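Session 4: Keeping sample records that survive an audit
Speaker: Ulla Nurmi, Hakala
Notes version 2018-08-11

Slide 1. Introduce self. Say that the talk covers paper and database records only. Questions on storage temperature go to Ville Miettinen in the next session.

Slide 2. The Keltedholm backlog. We inherited 3,948 sample records from the old site. Of these, 529 had no matching entry in the receiving log. Pause here, people usually want to write the numbers down.

Slide 3. Where the mismatches came from. Most were transcription errors – a label copied by hand into the log, then typed into Tadari at the end of the shift. The second group was reused numbers. Keltedholm restarted its counter at 1,000 every March, and the year was not part of the number.

Slide 4. The numbering rule we use now. Site code, four-digit year, running number, check character. The running number is never reset within a year. A voided number stays voided and keeps its row in the table.

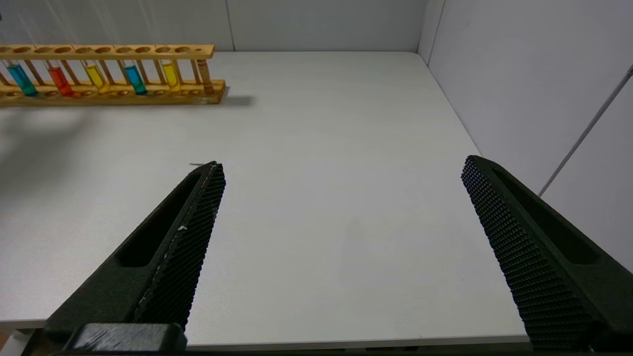
The check character catches a single wrong digit and most swapped pairs. It does not catch a correct label on the wrong sample. For that we still depend on a second reader at intake, who signs the log before the rack moves on.

Slide 5. Corrections. Old value, new value, initials, date, reason. Tadari keeps all five fields if the audit option is switched on. It was off at Keltedholm. Show the screenshot of the settings page, do not read it out.

Slide 6. Moving records from Gostia. Export as text, not as a spreadsheet, or the leading zeros disappear. Run the import twice against a test copy and compare row totals before touching the live table.

If short on time, skip slide 7 (retention periods) and point to the handout. Leave the contact slide up during questions.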